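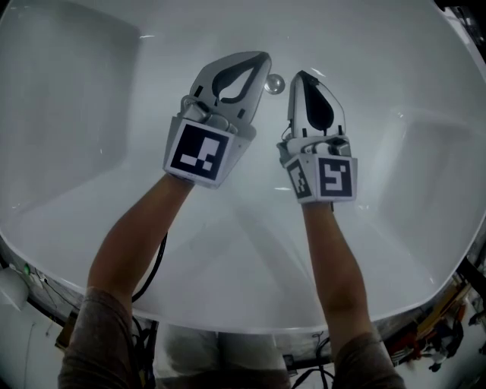

第四讲 浴缸:一件被低估的家具
Flullholm 家居维护短训班讲义,7/23/18 修订

一、先看,后动手

上一讲讲水槽,大家擦得很投入,有几位连水槽底下的柜门都擦了,精神可嘉,但不加分。本讲换大件。浴缸和水槽的区别主要在腰:水槽站着擦,浴缸要弯着擦,弯得不对,第二天上课时我一眼就能看出来。

白色光面浴缸有个讨厌的优点,就是反光。灯光在缸壁上拉出一道道亮痕,初学者常把亮痕当污渍,对着一条反光擦上好几分钟,越擦越亮,越亮越擦。判断的办法很土:头往旁边挪一挪,跟着你走的是反光,赖着不走的才是污渍。

二、分区

教材(Plattner 版)把浴缸分成七个区,还配了缩写。本班从简,只记四处:

缸沿。最容易落灰,也最容易被当成置物架。清洁前先把上面的东西拿走,不许绕着瓶子擦。
斜壁。左右各一,从上往下擦,一趟压住上一趟的边。
缸底。放到最后。先擦缸底再擦斜壁的同学,恭喜,你将有机会再擦一遍缸底。
金属件。镀铬的小零件面积最小,最爱留指印,用干软布单独处理。

三、用品与用量

中性清洁剂一种,软布两块(一湿一干),软毛刷一把,长柄海绵一个。本班用的是 Mistar 浓缩型,稀释比例为 2 比 100,即 100 毫升水兑 2 毫升。量杯就在手边,请用量杯。上一期有人凭手感倒,结果漂洗的时间比清洁的时间还长。

钢丝球、去污粉、刀片一律不用。光面一旦划花,以后每次洗澡都会看见它,其寿命多半比你和这份讲义的交情长。

四、姿势

膝盖落地,垫东西。前臂伸进缸内,身体重量落在膝和另一只手上,腰不承担外交任务。够不到对面的斜壁时,换边,或者换长柄工具。把整个上半身探进去够最后那一小块,属于杂技,另行收费。

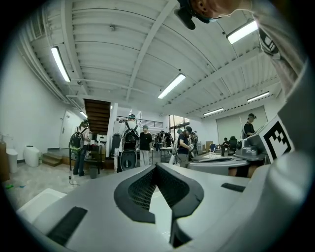
姿势练习每人两轮,第一轮只做动作,不上清洁剂,第二轮再走完整流程。我会从旁边经过,经过时没说话就算表扬。中途觉得膝盖不舒服请直接站起来,不用等到一个体面的时刻。

五、浴缸以外

擦完浴缸就宣布下课,是本班最常见的误会。收尾还包括地面和通道。楼梯下面、墙角、垃圾桶旁边,都是杂物自然聚集的地方,它们有一种地质学上的耐心。顺序如下:

1. 先捡地上的小件,能归位的归位,不知道该归到哪里的集中放一处,别揣进自己口袋里“代为保管”。
2. 线缆顺到墙边,过道上不留横线。
3. 台阶由上往下扫,然后才轮到水泥地面。水泥地吃灰,扫帚放慢,扫得太快只是给灰尘搬家。
4. 垃圾桶倒空后擦一圈桶口。桶身大家都记得,桶口几乎从来没人碰。

六、计时与评分

完整流程限时 42 分钟,含收尾。超时不扣分,但我会看表。总分达到 90 为通过。缸沿、斜壁、缸底、金属件、收尾各占五分之一,字迹潦草的检查表酌情扣一点,扣多少视我当天的眼力而定。

检查一律用干手套在缸沿上抹一圈。抹出灰来,请自己看,我不评论。

七、长桌的用法

长桌面分两头:一头放干净的布和未开封的用品,另一头放填写用的表格。用过的布不上桌。Daltow 送来的桌面很好擦,这一点常被误解为可以随便弄脏。
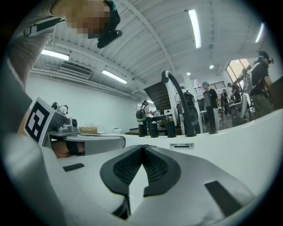 有学员在课后反馈里写道,布分得太细,家里根本没有那么多块,问干布湿布能不能就用同一块,拧干即可。

答复:擦斜壁可以,擦金属件不行。拧得再干的湿布也会在镀铬面上留下水痕,而你刚才明明已经擦完了。家里布少,就把旧棉T恤剪开,洗软了的比新买的好用。

八、课后作业

回家清洁自己的浴缸一次,没有浴缸的做淋浴间地面,两者都没有的做水槽,并请重读上一讲。检查表写清稀释用量、所用时间和最难擦的一处。“都挺好擦的”不算答案。

十二月班的同学会沿用同一份检查表,发现错漏请用铅笔标在页边。下一讲讲瓷砖缝,请自带旧牙刷,别带正在服役的那把。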